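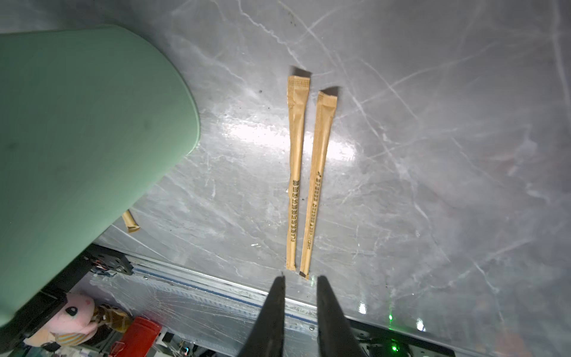

Wrist camera only vs. wrist plus overhead for picking thin packets – is the reported gap real?

4 min read

Posted by marrowgate_t

I'm trying to reproduce a result from the Weldu report on picking up small flat items, and I'd like to hear from anyone who has done the same.

The report compares two policies trained by imitation on the same 400 teleoperated demonstrations. One sees only the wrist camera. The other sees the wrist camera and a fixed overhead view. The items are paper sachets, the long thin kind you get with coffee, laid on a tabletop. They say the wrist-only policy succeeds on 94 percent of trials and that adding the overhead view makes it slightly worse. That goes against what I assumed. I thought a second view could only help, or at worst be ignored.

My setup is a single arm with a two-finger gripper and a glossy table with a marble pattern. With both cameras I get numbers I would call decent. With the wrist camera alone, the arm does fine when there is one sachet on the table. When there are two lying close together and nearly parallel, it often comes down between them and closes on nothing. I have also seen it hesitate when there is glare on the table close to the packets.

So far I have tried:

Training longer. No change.
Cropping the wrist image so the fingertips fill more of it. Slightly worse.
Lowering the action chunk length. The motion got jerky and the misses stayed.

Is the wrist-only result something people get outside of that one lab? And is the miss between two packets a known problem, or did I collect my data badly?

Posted by Khoa Thân

I worked on a replication of this at Trondton last November, so I can answer part of it.

Yes, we got the wrist-only result, but only after we changed how we collected demonstrations. The first time through we had the same miss you describe. The policy was averaging. With two similar objects side by side, half of our operators took the left one first and half took the right one first. A policy trained with a plain regression loss will split the difference, and the difference is the gap between the packets.

Two things fixed it for us. First, we gave the operators a rule: always take the packet closest to the left finger. It doesn't matter what the rule is so long as everybody follows it. Second, we switched the action head to a diffusion head, which can hold two possible answers without blending them. Either one helped. The rule alone got us most of the way and cost nothing except some recollection.

About the overhead camera, read the evaluation section of the report again. They moved the overhead mount between training and testing, by a small amount, and they mention it in one line. The wrist camera moves with the hand, so the relation between the fingers and the picture stays fixed. The overhead one has no such protection. I would describe the result as "wrist-only is more robust to a bumped camera" and leave it there. When we bolted ours down, the two policies were close enough that I would not claim a winner.

Other points, from your post:

– Glare. Don't remove it from the training set. Collect with the lights in several positions. We did 5 light positions and the hesitation mostly went away.
– Cropping. I would undo that. The approach depends on seeing the ends of the packet early, and a tight crop loses them until the hand is already low.
– Partly covered packets. Decide now if these count as targets. If a sachet is sticking out from under some larger object and your operators sometimes go for it and sometimes don't, you have the same averaging problem again. We left them in view and never picked them, and wrote that down in the protocol.

Check how you are counting success too. The report counts a grasp if the packet is lifted and held. A packet pinched by one crimped end will often pass that test and then swing when you try to place it. We logged placement separately and that number was lower.

Posted by bindev_bench

just use a suction cup. we do all our flat stuff that way at Bindevcombe and never looked back

Posted by marrowgate_t

Thanks, Khoa. I went back through my demonstrations and I am not consistent at all about which one I take first, and I was the only operator. I'll recollect with the left finger rule before I touch the action head. I also missed the line about the overhead mount.

Suction isn't an option for me. The paper is too crinkled to seal, and the gripper is fixed by the project anyway.

Posted by Khoa Thân

If you want a quick check before recollecting everything, do 25 new demonstrations with only two-packet layouts, all following the rule, and fine-tune on those. If the misses between packets drop, you have your answer. Keep the old single-packet data, it's fine as it is.

Contact – Copyright Wultside Community Help – Back to top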